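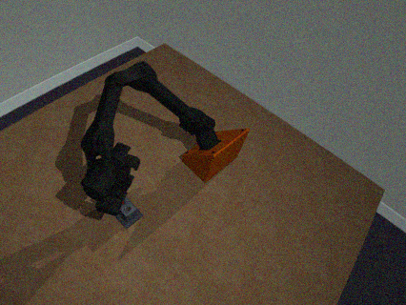 My grandmother's village, Urkard, had a single long table that belonged to everyone, and it lived in the hall at Indmont, up the lane, where there was a door wide enough to get it out. It came down the hill every September for the harvest supper, carried by whoever was tall and willing, and I grew up thinking all places had one. When I went back last year after far too long away, it was the table I wanted to see before anything else — before the church, before the river, before even my cousins (who I hope will forgive me!). A big brown tabletop, mostly bare, with one bright orange thing on it to catch the eye, still seems to me about as welcoming a sight as there is, and at Urkard the orange thing was always a pumpkin, put out the night before and not to be touched by children.

The supper itself is a simple affair. There is soup, there is bread from the Bansal bakery, and there is a plum tart which people in Mulolero, across the valley, claim to have thought of first. They may well have done. I have eaten it in both places and would happily go on doing so until the matter is settled. In a good year up to 500 people come through over the evening, and they eat in sittings, so that you find yourself beside a stranger for the soup and someone's great-aunt for the tart, and by the time the plates are cleared you have been told all about both their knees.

I had been gone 43 years, and I had quite made up my mind that I would feel like a visitor. Then a woman I didn't know handed me a stack of bowls and told me to start at the far end, and off I went, remembering which floorboard to step over.

The supper is held over three nights, and the second is the one to go for, when the soup has had a day to settle. Bring your own spoon.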